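4. Collecting the demonstrations
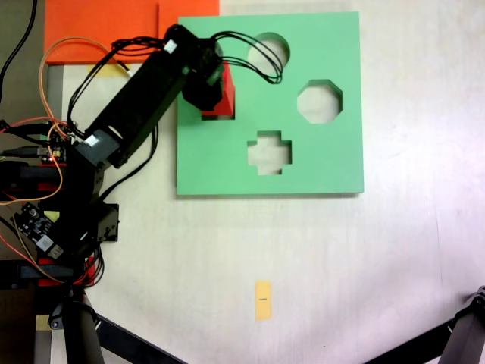 Figure 2. Shape-board task, Starnmont bench.

Most of our trouble was with the data and the policy came second, so this section is longer than the one on training. The Pirkska set is 459 demonstrations of one family of tasks: get a block into the opening that fits it. All teleoperated, all on the same small arm, one operator at a time. We picked the shape board because it is cheap and because the last few millimeters are hard in a way that pick and place isn't. Take the red block at its narrow slot in Figure 2. With the gripper down over the top of the block, the fingers cover the part you would most like to see, and the cables coming off the wrist loop over the board besides. A policy that looks only from overhead has to learn the insertion from what sticks out, plus the joint readings. The circle and the octagon are more open targets and we expected them to be easy. They were easier, not easy.

4.1 Setup

The arm is position controlled. Commands go out at a fixed rate and we log the command and the measured joint angles seperately, since the two drift apart exactly when contact happens and that gap turned out to carry a lot of signal. No force sensor. Motor current is logged but noisy, and the policy in Section 5 does not use it.

The operator moves a leader arm of the same proportions and the follower copies. Gripper opening is copied too, scaled down, so that a full squeeze by the operator doesn't stall the follower motor. An early version had no scaling. We lost a gripper motor and an afternoon.

Recording software is Flelerus, our own, a thin wrapper that timestamps everything against one clock and writes one folder per episode. Nothing clever in it. The one feature worth copying is that it refuses to start an episode if any stream is stale. Before that check went in we had episodes where the joint log ran fine and the images were all the same image.

4.2 What counts as an episode

An episode starts with the arm at rest and ends when the operator presses the pedal. Block in the slot, gripper open, arm clear of the board. The operator presses one pedal for success and another for failure, and a second person checks the label later from the recording without seeing the first label. Disagreements were thrown out, not argued over.

We cap each episode at 2000 control steps. Anything longer was usually an operator hunting for a block that had fallen on its side, and those long searches taught the policy to hesitate. Shorter cap, cleaner behavior. We did not tune the number carefully.

Failures are kept. They sit in their own split and are not used for imitation, only for the success classifier in Section 6. Readers who want to use them as negatives should know that failed episodes are not a fair sample of failure. Operators give up in different ways. One of ours would press the pedal at the first bad contact, another would keep wiggling until the block was in or on the floor.

4.3 Varying the start

First batch, everything started from nearly the same place. Board square to the arm, block upright, same side. The policy trained on it looked great and then fell apart when the board was turned by 15 degrees. So we went back and collected again.

In the second batch the board pose is drawn before each episode from a list, and the operator places it by hand against a printed guide which is then taken away. Block pose likewise. Order of shapes is shuffled so that fatigue does not land on the same shape every time. We also moved loose items on the table between sessions, colored paper mostly, on the theory that a policy that has seen the background change will stop caring about it. We have only weak evidence that this helped; see the ablation in Section 7, where the gap is inside the error bars.

Lighting was not varied on purpose. It varied anyway. The room at Starnmont has windows on one side, and sessions that ran past 4 pm look different from the morning ones. We left these in and noted the start hour in the metadata.

4.4 Operators

Delyth Wogan recorded the larger share and wrote the instructions the others followed. Those instructions are in the appendix in full, because a good deal of what the policy does comes straight out of them. For example: approach from above, pause, then lower. The pause was put there so operators could check alignment. The policy learned the pause as well. It stops over the slot even when it is lined up perfectly, every time, and then goes down. Harmless here but it would not be harmless in a task with a moving target.

New operators did a practice set that we did not keep. We stopped counting someone as new when their insertions stopped getting faster, judged by eye from a plot. A proper criterion would have been better.

There is a style difference between operators that we can measure. A small classifier given only joint velocities can tell who was driving well above chance. We tried conditioning the policy on operator identity, and it helped on the tight slot and did nothing for the rest. Results for both are reported. The default model does not use it, as you would have to choose whose style to run at test time and we had no principled way of choosing.

4.5 Regrasps

The part we would do differently. When a block is picked up crooked there are two ways out: force it and let the edge of the opening straighten it, or set it down and pick it up again. The first is quicker and our operators got very good at it. It also depends on a feel for the contact that never makes it into the log. A person at the leader arm hears the motor strain and backs off. The policy gets none of that, so it imitates the push and skips the backing off.

Starting with the September sessions we asked operators to regrasp whenever the block was visibly tilted. Episodes got longer and duller. The policy got better on the cross and on the narrow slot, which are the two where a tilt can't be pushed through. We would recomend making this the rule from day one. Old episodes with forced insertions are still in the release, tagged, and can be filtered with one flag.

4.6 Second site

To check that none of this was peculiar to one bench, a copy of the setup was built at Carhuamaca with the same board files and the same arm model. Calibration was redone from scratch there. Joint zeros came out differently, as you'd expect with an arm put together by hand, and at first the shared policy missed every opening in the same direction. A constant offset per joint, fit from a handful of touches on the board corners, fixed most of it. That offset is stored with each episode. Please apply it before mixing the two sites. We forgot to once and spent a while blaming the image encoder.

Carhuamaca episodes are held out from training in all main results. Mixing them in is covered in Section 7.

4.7 Known problems

Timestamps in the earliest folders are from the write time and not the capture time, so images lag joints by a frame or so. Corrected where we could. Gripper state is logged as commanded opening, so a closed gripper on a block and a closed gripper on nothing look the same in that channel until you compare with the measured one. Cable drag on the wrist is real and depends on how the bundle was tied that session; we see it as a small bias in the last joint and did not model it.

The board itself wears. Edges of the openings round off with use, and later insertions are a bit more forgiving than early ones. We replaced it once, between batches, and the board version is given in the metadata under the field "plate".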